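Drusel shop pauses its tabletop arms after a grip fault

The two arms at the Garg workshop in Drusel have been tidying desks since March, if you count one tabletop as a desk, and folks there have grown rather fond of them. So it was a bit of a letdown all around when the left one had to be switched off for the better part of an afternoon.
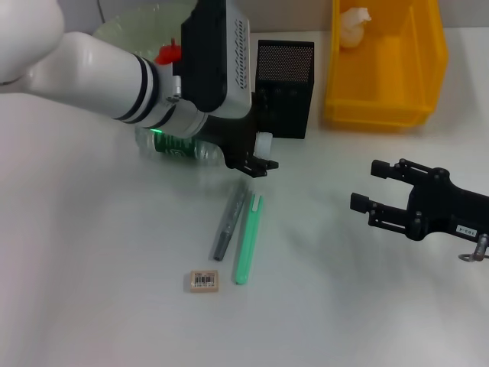
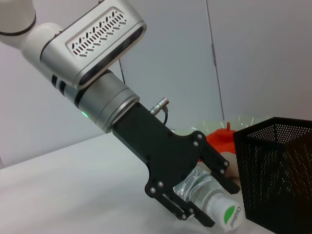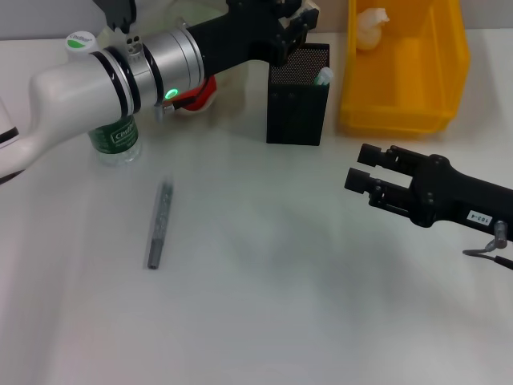
At work on the white table at Garg in Drusel.

2 min read

The job sounds simple enough, and it's one most of us do at home without thinking. The arms, which run on a program called Jura, are asked to put away the kind of odds and ends that pile up on any desk: a marker, a pen, a bottle of water. The bottle has always been the hard one. It's ribbed, it's clear, and it gives a little when you squeeze it, which makes it tricky for a gripper that likes to know exactly what it has hold of.

A little after 2 p.m., during a run of 12 bottle lifts, the left gripper closed on a bottle and then didn't get the message to stop closing. It kept on squeezing for six seconds, until the plastic buckled and the bottle shot off the table and across the floor (the cap stayed on, thank goodness!). Santosh Dwivedi, who looks after the arms, hit the stop button and both of them froze where they were.

No one was hurt, and the arm itself came through without a scratch. "It made a terrible crunch, and I'll admit I jumped," Dwivedi told us over the phone. "But we have a line taped on the floor that people stay behind while the arms are moving, and everybody was behind it, so the only thing that got a fright was me."

He and the folks at Fivmont, the company that services the grippers, spent the next couple of hours going back through the records. What they found was a force limit that had gone back to its factory setting after an update that morning. The right arm had taken the same update and kept its proper limit, and they are still scratching their heads over that one.

For now the left arm is back on pens and markers only, at half speed. Jura will also check the force limit on both sides each time it starts up and won't let either arm move until the numbers match what's written on the setup sheet. Fivmont plans to send a new version of the update once it has been tried out on a bench in its own shop.

The workshop's open evening is going ahead as planned, and visitors are welcome to come and watch the arms at work from behind the tape. Bottle lifts will be left off the program until Dwivedi has signed off on the fix.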